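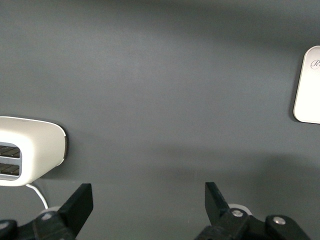

*Photo: Deirdre Foley*

**Ticket 1843 – Kitchen sockets, second floor: breaker trips mid-morning**
Site: Vandelham
Opened by: Deirdre Foley
Handled by: Wilfredo Cabrera
Priority: normal
Status: closed, one item carried over
Opened: January 17, 2022

**Report as received**

Power to the worktop sockets in the second floor kitchen goes off without warning. It has happened four times since we came back after the break. Lights stay on. The fridge stays on. The toaster, kettle and microwave all go dead together. Resetting the switch in the cupboard by the stairs brings it all back, but twice it has gone again within the hour. People have been blaming the toaster. Please can someone look before it is thrown out.

**Entry 1 – WC**

Asked for the label on the switch that drops. Reply from DF: "No. 7, it says KITCHEN SKTS, and there is a small test button on it."

The test button means No. 7 is a combined device: it trips on overload and also on leakage to earth. The report fits either. The fridge and lights are on separate ways, so the supply to the board is not in question.

Asked DF to keep a note of each trip: time, what was running, whether it reset at once.

**Entry 2 – DF**

Log so far:

| Trip | Time | In use | Reset |
|---|---|---|---|
| 1 | 10:40 | kettle, toaster | at once |
| 2 | 10:55 | kettle only | at once |
| 3 | 11:10 | nothing, I was in the room | on third try |
| 4 | 10:35 | toaster, microwave | at once |

**Entry 3 – WC**

Trip 3 is the useful one. With nothing running there is no overload, so that trip was leakage. A device that will not hold on the first or second try also points to leakage, with something still connected and faulty.

Overload is not ruled out for the other three. Kettle and toaster together are a fair load but should be within the rating of this circuit.

Instructions sent to DF:

1. Unplug everything on the worktop, including anything switched off at the wall.
2. Reset No. 7.
3. Leave for one hour.
4. Plug in one item per hour and run it for a normal cycle.
5. If it trips, stop, unplug that item, label it and tell me.

Switching off at the wall is not the same as unplugging. A single-pole socket switch leaves neutral and earth connected, and a neutral to earth fault in an appliance can still trip the device.

**Entry 4 – DF**

Done. Everything unplugged. Held for 50 minutes, then tripped at 10:50 with nothing plugged in at all. Reset at the second try.

**Entry 5 – WC**

That clears the portable appliances for that trip. The fault is in the fixed wiring or in something permanently wired to it. Asked DF what else goes off with No. 7. Asked her to check under the sink and outside the kitchen as well.

**Entry 6 – DF**

Under the sink there is a white box with a red light, and the light goes out when the switch trips. It feeds the small water heater. The meeting room next door also has one dead socket when it happens, behind the cabinet. Nothing is plugged into it.

**Entry 7 – WC**

The water heater is a Patari undersink unit, on a fused spur taken from the socket circuit. It is not on our drawing. The Hunt drawing for this floor shows the spur position as blank, and the meeting room socket is shown on No. 9. Both are wrong.

Heater is on a timer set to come on at 10:30. All logged trips fall between 10:35 and 11:10.

Asked DF to switch off the spur and leave it off. Appliances may be plugged back in.

**Entry 8 – DF**

Spur off for three working days. Kettle, toaster and microwave all used as normal, sometimes all at once. No trips. There is no hot water at the sink and I have had complaints about that instead.

**Entry 9 – WC, on site**

Isolated No. 7, proved dead, locked off.

- Insulation resistance, circuit with spur disconnected: above 200 megohms, line and neutral to earth. Pass.
- Heater alone, line and neutral joined, to earth: 0.02 megohms. Fail.
- Device trip time at rated leakage current: 16 ms. Pass.
- Spur connections: tight, no marks. Fuse correct.
- Meeting room socket: sound, fed from the kitchen circuit. Relabelled.

Also tested the toaster, kettle and microwave while there, as all three were overdue. All passed. New labels fitted – next test dates are on the appliance sheet. The note saying DO NOT USE has been taken off the toaster.

Heater element has broken down to earth. The unit is sealed and the element cannot be changed separately. Disconnected, drained and removed. Spur left off with a blank fuse carrier.

**Entry 10 – WC**

Replacement heater ordered through Tresel, order 374, quoted at £60 for delivery and fitting on top of the unit. They asked whether the old bracket can be reused. It can't, the fixing holes are at different centres.

The new unit should not go back on the socket circuit. There is a spare way at No. 12 and the cable route is short. Raised as a separate job.

**Entry 11 – DF**

No trips since the heater came out. Happy for this to be closed as long as the hot water is not forgotten.

**Closing record**

Cause: earth leakage from failed heating element in fixed water heater.
Fix: heater removed.
Parts used: one blank fuse carrier.
Carried over: new heater on its own circuit at No. 12; correct the Hunt drawing for No. 7, No. 9 and the undersink spur.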